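4. Bidder behaviour in the sale of the retail unit

4.1 Setting and sample

The sale process studied in this section concerns the retail banking arm of Olier, a mid-sized lender that decided to leave consumer banking and keep its corporate business. The unit took deposits, issued cards and held a portfolio of home loans. It was offered first as a whole and later in two parts, with the card book separated from the branches. The sale was run by the bank's own advisory desk, so the seller and its adviser shared a balance sheet. Earlier work on divestitures treats the adviser as a separate agent with a fee that rises with price. That assumption is dropped here.

We use the record of contacts between the seller and possible buyers over a window of 365 days, beginning with the first press report of a sale. The record holds 102 dated contacts with 26 parties. Most parties made a single enquiry and went no further. Three submitted a written indication of price: Giltico, Foley and Akitz. Giltico already had branches in the same market. Foley had a card business but no deposits, and Akitz was an investment group with no banking licence at the time of its first approach.

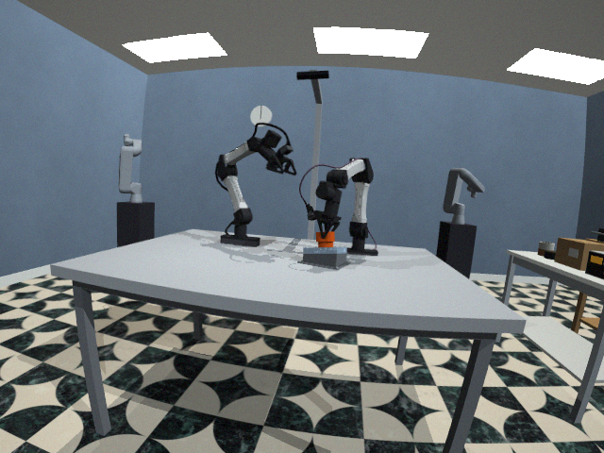 Contacts were coded by two readers working apart. Each contact was assigned to one of four stages: enquiry, confidentiality agreement, data access and indication of price. Where the readers differed, the earlier stage was kept. This rule lowers the measured speed of the process but does not change the order in which the parties moved through it.

4.2 Timing of entry

Informal talks came before any auction timetable. During this period the seller released only published accounts and a short summary of loan quality, and a party that entered early therefore had to price the unit with little private information. The usual prediction is that early entrants bid low and revise upwards once data access is given. Giltico followed this pattern. Foley did not: its first indication, made for the card book alone, was also its highest, and each later revision was downward.

Two readings are possible. Under the first, Foley learned from the data room that arrears were worse than the accounts implied. Under the second, Foley set a high opening figure to secure access and never meant to hold to it. The contact record cannot separate the two. The requests Foley made after gaining access were mostly about arrears by age of account, and we take this as weak support for the first reading.

Akitz entered last, in October, after the unit had been divided. Its indication was conditional on a licence, and the seller discounted it for delay. The size of that discount is not recorded. In the estimates below it is treated as a free parameter, bounded by the funding cost of the deposits over the expected approval period.

Figure 3. Two robot arms at a pale gray table, simulated view.

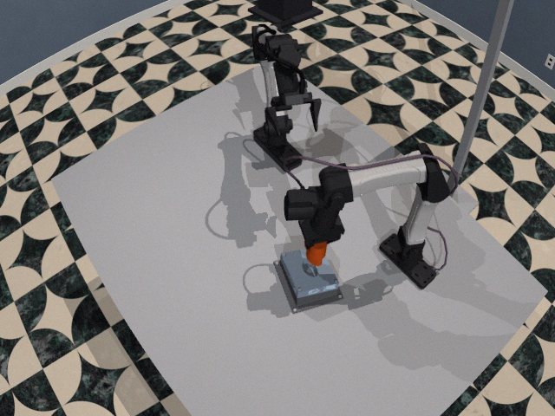 4.3 Regulatory delay and the reserve price

Let the reserve price be the value to the seller of keeping the unit and running it down. This value falls as staff and depositors leave, and a long approval period therefore weakens the seller even when no bidder withdraws. A local buyer such as Giltico faces a competition review, while an outside buyer faces a licensing review. If the two reviews are of equal length, delay has no effect on the ranking of bids. If the licensing review is longer, the seller should accept a lower price from the local buyer, up to the loss in reserve value over the extra period.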